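Folding on a bamboo mat instead of a bare mattress?
Bedding and Linens board, 15 replies

mullachmom
Okay, I need to gush for a minute. I switched to doing all my folding on the bed with a woven mat over the mattress and I am never going back to the kitchen counter!! Does anyone else do this? Tell me your setups.

ilholm_attic
Yes!! Mat people, unite. Small bedroom, patchwork quilt, bamboo mat, clothes on the bed:
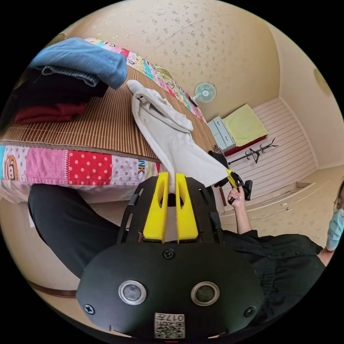
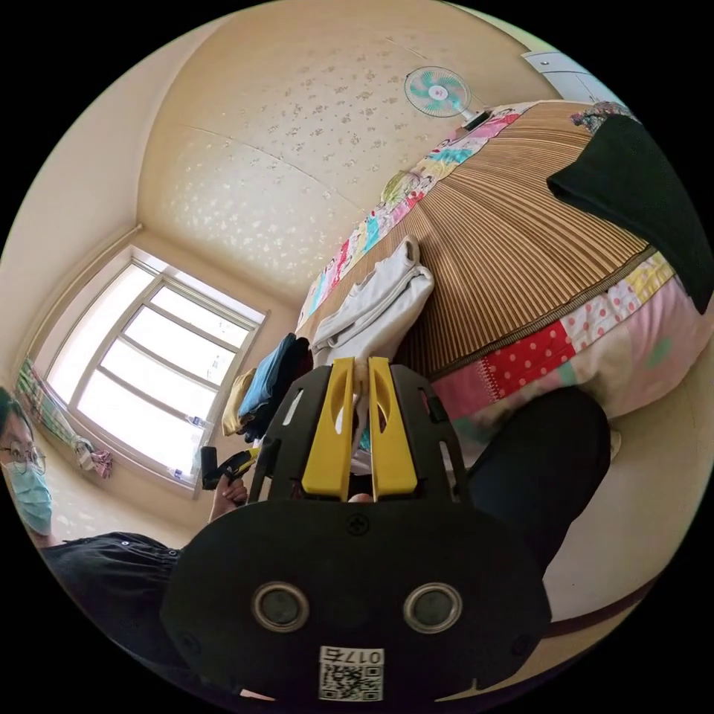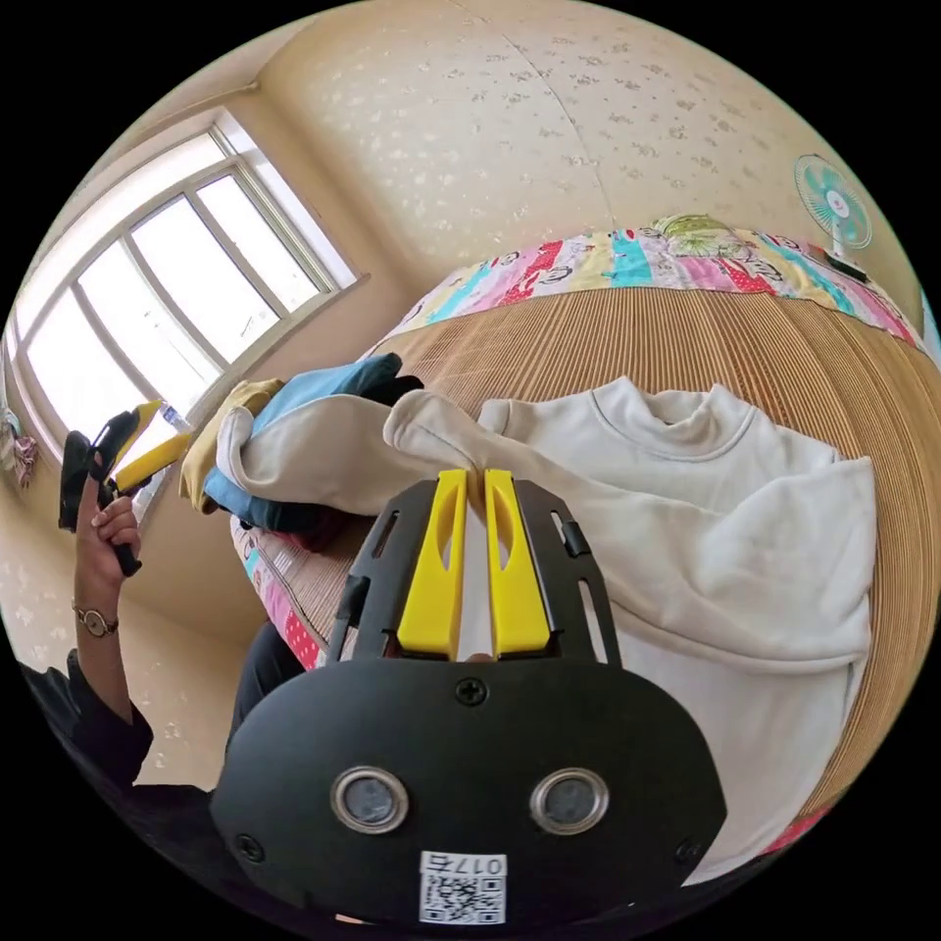
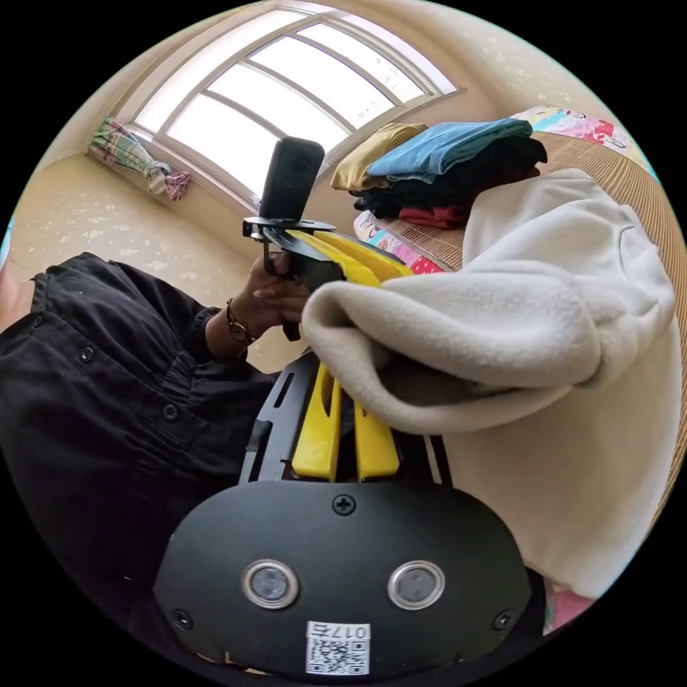 My whole thing is the order of the pile. Heavy and dark go down first, then the lighter stuff, and anything bulky waits until the end so it doesn't squash the rest. You can see it in the last one, red at the bottom, navy and black over that, light blue on top, and the cream fleece still unfolded. A mat gives you a firm flat surface, so you can smooth a sleeve out in one pass and the fabric doesn't sink in. I love it so much.

dustpan_4
That patchwork!!! The monkey face in the first one got me. Is it a kids' quilt?

ilholm_attic
No idea, but I want one for every bed in the house.

Lụa Lại
We always had mats on the beds in summer at my grandmother's, and she folded on them too. One tip: wipe the mat with a damp cloth along the grain and let it dry before anything white goes down. Dust hides between the strips.

grumblecorner
Going to disagree with the crowd. Woven mats snag. I lost a knit cardigan to one in January and I haven't forgiven it. I fold on a table with a cotton sheet over it and my back is happier too.

mullachmom
Oh no, the cardigan! Was the mat an old one?

grumblecorner
Secondhand, edges fraying. Fine, maybe that was part of it. I still say table.

Lụa Lại
Fraying edges will do that. Run your palm over it both ways, and if it catches your skin it will catch a knit.

dustpan_4
How do you all do crewneck sweatshirts? The white one in the third picture is exactly the kind I fight with. I lay it face down, sleeves across the back, then fold up from the hem in 3. Mine come out fat every time.

ilholm_attic
Fold the sleeves DOWN along the body after you bring them across, so they don't stack up in the middle. Total game changer for me. And press the air out with your forearm before the last fold.

dustpan_4
Trying this tonight!

grumblecorner
I roll mine. 4 to a drawer, standing up.

mullachmom
Rolled sweatshirts, you monster. (Okay, how do they look when you unroll them?)

grumblecorner
Wrinkled. I'm at peace with it.

ilholm_attic
Haha, fair enough. I'm doing the winter blankets next and I'll post how the folds hold up.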